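How does a robot hand know what to grab?

Hi, I'm Mireille, and I write the software for a gripper at Lukthorpe. My program is called Grollik (yes, I picked the name!). Cloth is its hardest subject – it bends, it folds, it never keeps one shape.

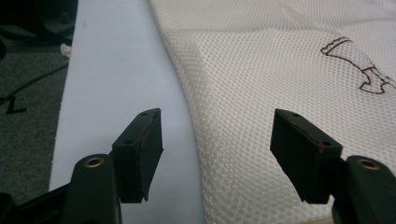

Two fingers, open wide, and mesh with a soft fold.

First, Grollik hunts for edges. Where does the cloth stop and the pale part start? Then it plans a path for the fingers, in 10 little steps.

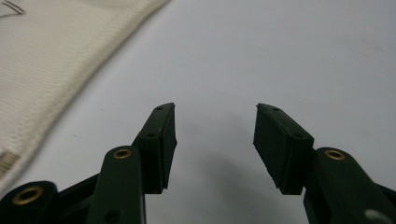 After each step it looks again and fixes its plan, a bit like you do when you reach for a sock in a messy drawer. Try that with your eyes shut – it's much harder!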